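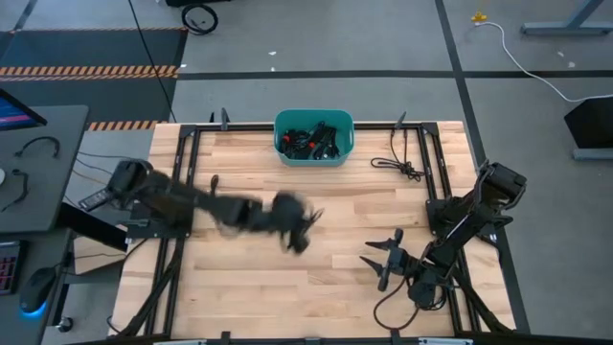 What my project was about

My project for the workshop organization unit was cable clutter. I know, not the most glamorous topic! But if you've ever spent half a lab period looking for one cord, you get it. My plan was to come up with a sorting routine simple enough that people would keep using it after I was done (my advisor, Byung-chul Tak, was pretty firm about that part).

How I went about it

I started with the teal bin, where all the black cables had ended up in one big tangle with the plugs and clips mixed in. I spent an afternoon pulling things out, and I made a rule for myself: every cable gets coiled by itself before it goes anywhere else. My first coils were terrible. I was wrapping them around my elbow, which twists the cord, so they sprang open as soon as I let go. Then I switched to loose flat loops as wide as my hand and that went so much better.

I called my labeling system Gekunon (my roommate came up with it, don't ask). It has seven categories, and the tags are just masking tape folded over the cord near the plug. USB cables got their own category right away because they're what people ask for most. Power cords were harder, and I redid that category twice before I was happy with it.

I also used the butcher-block table for sorting, and I'd do that again. Black cords really show up on light wood, and there's room to lay a cable out before you decide where it goes. 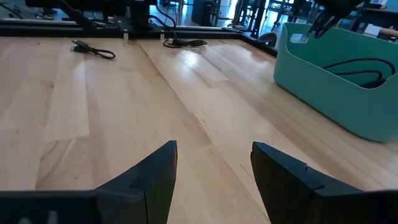

Should you tie a cable before or after you label it?

Label it first. The tape goes on a lot more easily while the end is still free, and then you can coil the cord and leave the tag sticking out where people can read it.

What I'd change

I would get shallow trays instead of going back to a deep bin, and I'd start in September so I could see how the system holds up over a whole semester. I'd also write the categories on a card and leave it by the table, since people kept asking me what went where.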